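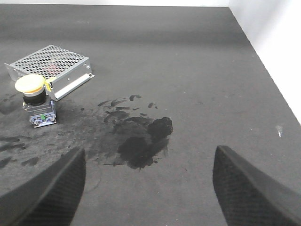
Why is the power supply still on the black table?

Because the shelf it belongs on is holding up the Beven enclosure, and the Beven enclosure is waiting for a lid.

September 22, 2026. Bench notes, mostly about the supply and the yellow mushroom button.

Gave the supply a proper look this morning. Perforated cover, bare metal case, the usual open-air cheese grater that collects every wire clipping within reach. Vacuumed it with the small nozzle, cover on. I did not take the cover off and I'm not going to until it has sat unplugged over lunch. The Kallstead one bit me in August after what I considered a generous five minutes.

Yellow on the front corner stays put. Whoever wants that corner clean can come and argue with me first. I've peeled enough things off enough cases to know that the one you peel is the one somebody needed.

The button. Mushroom head, yellow, contacts underneath. It is a perfectly good push-button and it has been moved from drawer to bench to drawer so often that it has seen more of this building than I have. Meter on the contacts, pressing by hand:

- open when released, good
- closed when pressed, 0.4 ohm the first few times, then 0.2 once it had woken up
- no flicker when I leaned on it sideways, which is how people here press things

It's for the Siddiqui fixture, as the "cycle start" button. It isn't an emergency stop. E-stops are red. I've written this in the notebook before, and I expect to write it again around the time someone asks if we can "just use the yellow one for now."

Panel hole: drilled one in scrap first and it came out oval, because the step bit is now more of a suggestion. New bit ordered from Grikus along with ferrules (bag of 400, so we'll have ferrules until retirement) and a replacement for the label tape that ran out halfway through the word GROUND. The order is 1681 on the purchasing sheet. If the bit turns up without the ferrules, shout at them, gently. They still give us the good shipping.

Wiring plan, so I don't invent a third version tomorrow:

- supply on the left side of the enclosure, vented cover facing out, nothing laid on top of it
- button in the door, 155 mm up from the bottom edge
- leave 35 mm between the back of the contacts and whatever is behind them, measured with the door shut. Last time I measured with it open and made a very expensive pinch.

Still to do: lid for the Beven box, grommets, find the button's locking ring. I had the ring when I started writing this.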